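Tabletop Manipulation Project: Final Report
Waldemar Grabowska, Ye-seo Choo, Suha Azar
Advisor: Khalil Fakhoury
February 27, 2022

1. Purpose

The project covers pick-and-place of small objects with a two-finger gripper, using a policy trained from recorded operator runs. Our team took over the control code from last year's group and rewrote the logging layer, which we call Ulov. The training code (Drutow) was left mostly as it was.

The task for this report is placing a small white block in a shallow green lid. It was chosen after the August trials, in which the earlier task – stacking two blocks – gave too few usable runs to train on.

2. Workspace

All runs use the same table. The work area is a dark gray mat taped to the tabletop at its corners and along the right side. The mat gives an even background and fixes the limits of the area where objects may be placed. Its corners also serve as reference points for calibration, so the tape was checked before each session and the calibration repeated if the mat had moved.

The start position of the block was varied between runs. The lid was moved less often, and always kept open side up. A run counted as a success only if the block ended inside the rim with the gripper clear of it.
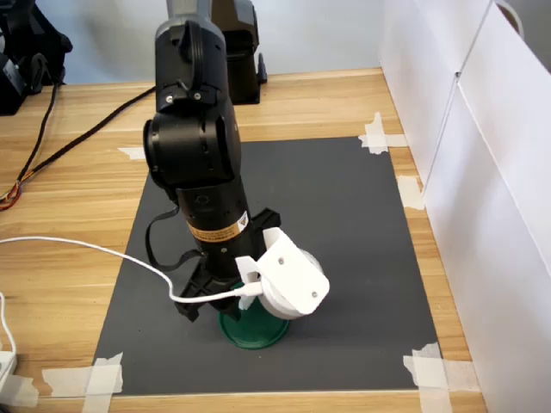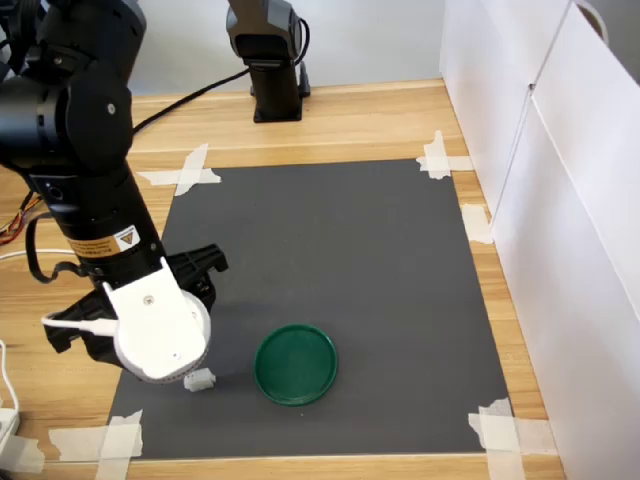
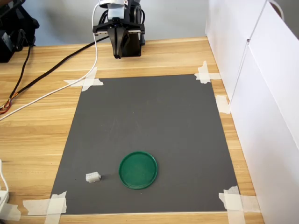
Work area with the green lid on the mat.

3. Data

We recorded 300 operator runs. Of these, 162 were kept after review. The main causes for rejection were dropped log packets and runs in which the operator stopped partway and started over. Two team members reviewed each run separately, and Qusai Khoury settled the cases where they disagreed.

Joint positions, gripper opening and camera frames were logged with a shared clock. The first version of Ulov stamped frames when they were written to disk, which put them late relative to the joint data. Stamping was moved to the capture thread and all earlier runs were discarded. They are not included in the 300.

4. Training

The policy was trained for 3,063 steps. Validation loss was lowest at step 1,451 and rose slowly after that, so the checkpoint from that step was used for all tests. Frames were cropped to the mat before training. An attempt without cropping gave a less stable approach path, and we did not continue with it.

5. Observed problems

The most common failure was a grasp off the center of the block, which turned it in the fingers and left it resting on the rim of the lid. Lowering the closing speed helped. Starts near the far edge of the mat remained weak – few of the kept runs began there.

Cable slack at the wrist also needs attention. With too little slack the cable pulls during wrist rotation, and with too much it can enter the camera view. The present routing is a compromise and should be redone before the next set of recordings.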